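4. Finishing and Care of the Pine Tabletop

This section covers the Soleck table with an untreated pine top. For tops supplied with factory lacquer, go to section 5.

4.1 Before you start

Knots and grain differ from plank to plank. Small, tight knots are a normal feature of pine and are not covered by the warranty. A knot that moves under finger pressure must be fixed with clear wood glue before any oil is applied.

CAUTION: Do not oil the top near an open flame. Oily rags can catch fire on their own. Lay them flat outdoors to dry, or store them under water in a closed metal can.

4.2 Applying the oil

1. Clear the table and vacuum the surface.
2. Sand lightly along the planks, never across them. Use 240 grit paper.
3. Wipe off the dust with a dry lint-free cloth.
4. Stir the Flakamel oil. Do not shake the can.
5. Apply a thin coat with a cloth, working along the grain.
6. Wait 20 minutes, then wipe off all the oil left on the surface.
7. Let the top dry overnight. Repeat steps 4 to 6 once.

NOTE: One 1000 ml can is enough for two coats on two tables of the standard size.

Knots take up oil more slowly than the wood next to them. If a knot stays shiny after step 6, rub it again with a clean cloth — do not sand it.

4.3 Daily use

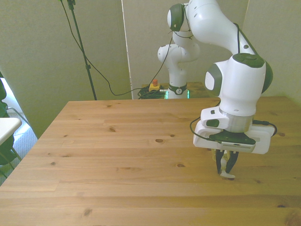 Wipe the top with a damp cloth and dry it at once. Do not use scouring pads, bleach or ammonia. Place a felt pad under any hard object that is slid across the surface.

Dents can often be raised with a damp cloth and a warm iron. Keep the iron moving, and stop when the wood fibers have swelled level with the surface. Re-oil the spot when it is dry.

4.4 Spare parts

Flakamel oil, 1000 ml: part 455
Felt pads, self-adhesive: part 686

Revised February 18, 2024, N. Kushwaha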